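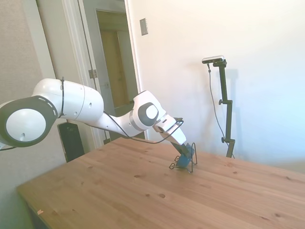

Saimi Saarinen would move the success rate to the second page of any report on a learned robot policy. One percentage, she argued in a talk to the Kamel group, says how often the job got done and leaves out where it went wrong. This chapter takes her complaint as its starting point and works through a method called staged scoring.

Print this chapter | E-mail this chapter

Search this book Enter keyword Go

Chapter 7
Scoring a Policy in Stages

7.1 The trouble with pass or fail

In Chapter 6 we trained a policy from recorded demonstrations and tested it by watching whole trials. Each trial was marked pass or fail. The method is quick, and two people will usually agree on the marks. It also treats very different failures as the same. An arm that never reaches the dish gets a zero. So does an arm that carries the dish to the wire stand and lets go a finger's width too high.

The difference matters when you decide what to fix. The first failure may call for more demonstrations of the approach. The second may come from a gripper command that arrives early, and more demonstrations of the approach will do little for it.

7.2 The dish-and-stand task

Most of the examples in this chapter use one task from the Arriaga study. A dish has to end up resting in a wire stand on a table, with the gripper clear of both. The study used 983 demonstrations, recorded by two operators, and compared two policies called Estel and Brumis. Each policy was given 18 trials.

Under pass-or-fail marking the policies came out level. Staged scoring splits each trial into four stages: reach, grasp, place, and release. A stage is marked only if the one before it was passed. Estel lost most of its trials at the grasp. Brumis got through the grasp in 16 trials and then lost many of them at release, when a finger was still inside the rim as the arm began to lift.

Release is the hardest stage to mark. The fingers, the rim, and the wires are close together, and a scorer working from one view can easily call contact where there is a gap. Write the rule for release before the trials begin, and say in it which camera decides. 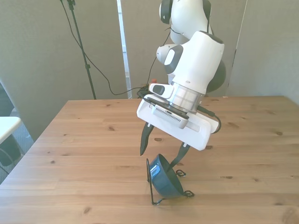
7.3 What you will learn

By the end of the chapter you should be able to divide a task into stages, write a marking rule that a second scorer can follow, and report stage results in a table. Section 7.6 covers ties and aborted trials. You will need the trial sheet from Chapter 6.

Reader comments (3)

Évan Tessier
Does a regrasp count as a second trial or part of the first? We have been arguing over it in our lab.

Şükran Avcı
Part of the first, if the arm did it without help. See 7.6.

Evaristo Espinoza
I'd like to see the Brumis release failures split by dish position. Four stages felt too coarse for our data.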